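4.3 Recording a two-arm demo (sweep task)

Read 4.2 first if the leader arms arent zeroed. Bad zero = bad demo, no fixing it later.

1. Power on both follower arms. Wait for the status light at each base.
2. Open Gudari, pick your task, set episode length to 45 s.
3. Grab both leader handles. Match the follower pose before you hit the pedal. Close is fine, exact not needed.
4. Pedal once. Followers go live.

CAUTION: arms will jump if poses are far apart. Hands off the mat.
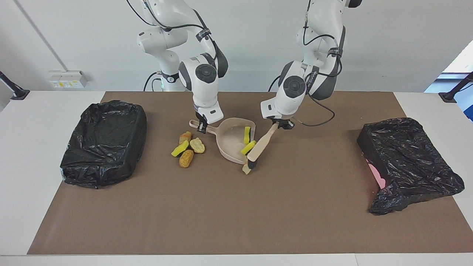

Grip first, sweep second. Close each gripper on its tool and give a small lift, check nothing slips, then start. Pinch the dustpan by its short handle with the right gripper pointing straight down, brush in the left, bristles on the mat just in front of the lip. Push the sponge in slow. Pan stays still, brush does the moving.

5. Sweep until the pieces are in. Missed one? Go back for it, keep recording. Recoveries are good data.
6. Empty the pan into a bin, either one, but same bin for the whole batch.
7. Pedal twice to save. Hold for 2 s to discard.

Note: wrist cable needs slack. If it pulls tight at full reach, stop and re-route, see 3.6.

Note: files over 2000 MB wont sync to Pluvosa. Split teh batch.

Grip force above 1000 on the slider will mark foam. Default is ok for most stuff. Questions on force limits go to Thaís Prado.

Next: 4.4 Replaying an episode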